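Flernon House: bedrooms and linen, gallery

Text and captions by Donnie Lindsay. Last updated 6 April 2019.

Flernon House was refitted over the winter, starting with the top floor in November. The page covers the bedrooms only. The kitchen and the stairs have their own galleries. The carpets are by Fatstead and the bed linen by Jukness, both bought through Buchanan, who also supplied the blinds on the street side.

The same specification was used throughout so that sheets and covers can be moved between rooms without sorting. The whole linen order came to 3,350 pounds, delivery included. Colours were kept light. The rooms on the north side get little direct sun, and the old brown carpet made them darker still.

Notes on the carpet

The pile is short and dense, laid over felt underlay and fixed on gripper strip at the walls. Door bottoms were trimmed where they caught. Joins were kept out of the walking line between the door and the bed. Castors were taken off the older bed frames before they went back in, as they had left deep marks in the previous floor covering. Offcuts are kept in the loft, labelled by room.

Notes on the sheets

All sheets are plain white flat sheets with a stitched hem. Fitted sheets were tried first and dropped: the elastic gave out too early, and the corners rode up on the deeper mattresses. Flat sheets also go through the roller press in one pass. Wash at 60 degrees, dry on low, press while slightly damp. The supplier allows 50 washes before any change in size should be looked for. We measure one sheet from each batch at 20. 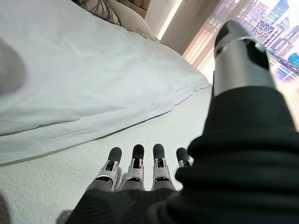

Bedside, with the white sheet hanging towards the floor and the hem running along its lower edge. Pale carpet alongside.

The overhang is set by eye from the foot of the bed. A sheet that reaches the carpet picks up fluff and gets trodden on, so the person making the bed pulls the spare length across to the wall side. Trinidad Insaurralde wrote the bed-making sheet pinned inside the linen cupboard, and it should be followed in the order given: mattress cover, bottom sheet, foot corners, head corners, sides. Top covers are left folded on the chair until the room is let.

Light creasing down the side is accepted. Creasing on the top surface is not, and the sheet should be pulled tight again from the foot end before the pillows go on.

Replacement and storage

Sheets with worn hems are cut down for pillow protectors or dust covers. Stained ones go to the workshop. Spare sets are stored flat, folded edge outwards, with the newest at the bottom of the pile. The second order will be for bolster cases and two mattress covers, with a limit of 1,000 pounds.

Next gallery: stairs and landings.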